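Grelcombe Residents' Board > Building Standards > Care of stone surfaces in shared lounges

Metia_Office
Members are asked to comment on the draft standard for stone tables in the shared lounges at Grelcombe and Whiteley. The draft proposes resealing every 3 years and prohibits vinegar, lemon and all bathroom cleaners. Comments will be accepted through October.

ustia_block2
Our block submits that 3 years is too long. The Ustia lounge tables are used daily, and the seal on ours was dull well before the second year ended. We request an annual water test, with resealing only where the stone darkens.

Whiteley40
I must disagree with the previous member. The quote received for Whiteley was $3,330 for all lounges, against $1,023 for polishing alone. Annual work cannot be supported from the present budget.

ustia_block2
A water test costs nothing. I did not propose annual work. Please read the post again.

stonekeeper
I support the water test. I also ask that the standard address coverings, on which the draft is silent.
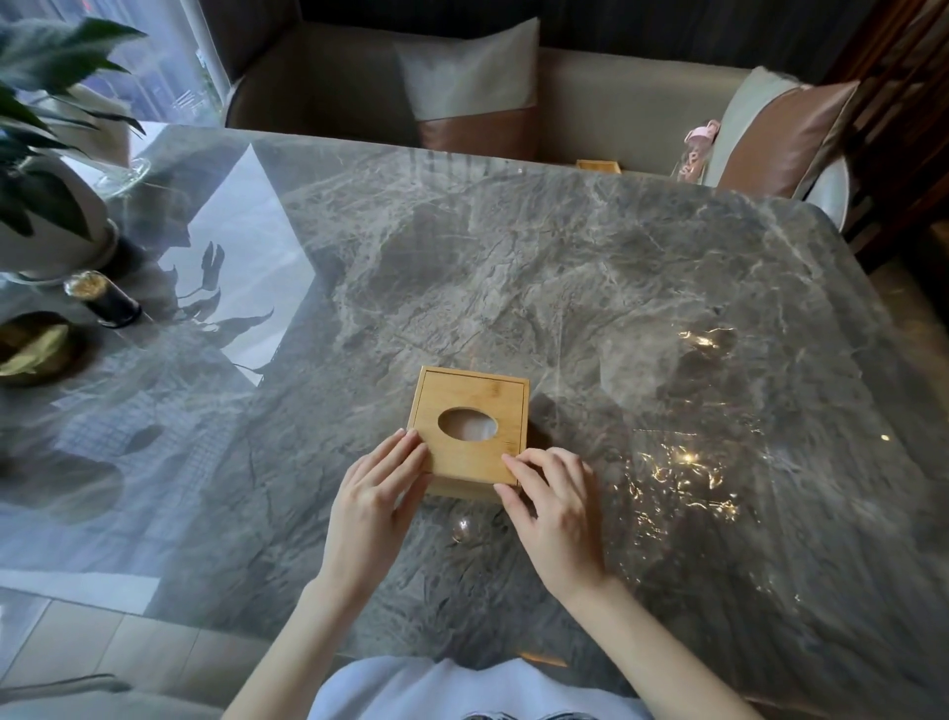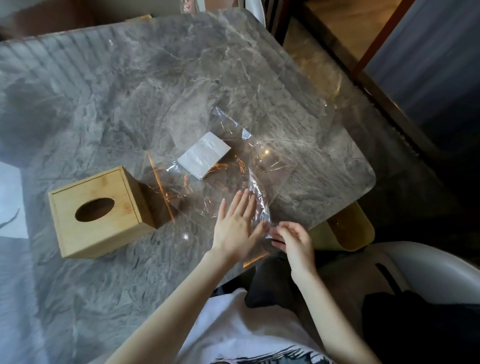
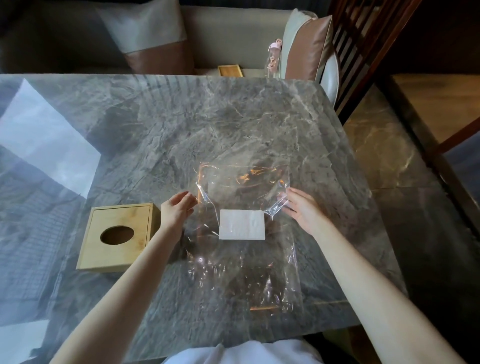
The draft treats spills at length and says very little about scratches, although grit causes most of the damage on polished marble. A covering should be lifted and the stone wiped with a soft, damp cloth at least once a week. Clear film of the kind in the second and third pictures lets the veining show, but I would limit it to short periods, as moisture held under plastic may leave a mark. Wooden items should have felt pads.

Whiteley40
Felt pads are acceptable. A weekly wipe under every covering is not, given that Whiteley has 40 tables and the cleaning contract allows one visit.

stonekeeper
Then the standard should advise against coverings at Whiteley altogether. Coasters would serve the same purpose.

Metia_Office
The water test and the felt pads will be added to the draft. The question of coverings remains open, and members who hold a view on coasters are asked to state it in this thread.

ustia_block2
In favor of coasters, provided they are cork.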